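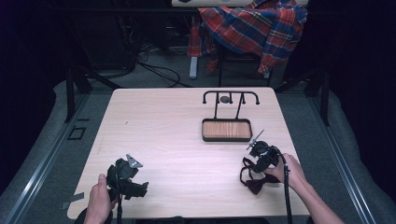 Bow tie week continues and I am so happy about it! Quick recap for anyone new: I'm sorting out my whole accessory drawer before the wedding in March, one tie at a time. Today it's the dark maroon-brown one with the looped straps, and that little black rack with the wooden base is where I want it to live. Pegs under the bar! Hooked ends! I've wanted one for ages.

2/ Best tip so far came from Liliana Marchetti: fasten the strap before you hang a bow tie. I used to leave mine open and they slid off every single time.

3/ Also, keep the bows facing out. You can grab the right color half asleep (ask me how I know).

4/ I own 11 of these, by the way. Eleven!! My favorite is still the green one from a tiny shop in Virnley.

5/ Pocket squares tomorrow. Roll or fold? I'm a roller but I can be talked out of it.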